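Bandcombe robotics club, summer visit
2020-08-17

I'd wanted to see the Bandcombe club since April, and what a treat it was! Members are working on tidying up, the theme of this year's Jisach challenge, and they practise with hand-held grippers on whatever is lying about – toy cars, snack boxes, wrappers. 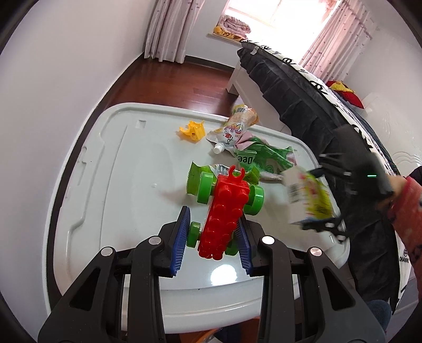 The club has logged 602 pick-ups so far and wants 4,000 before the final. I had 3 goes myself and dropped the lot, which got a big cheer. I'm going back with my own gloves.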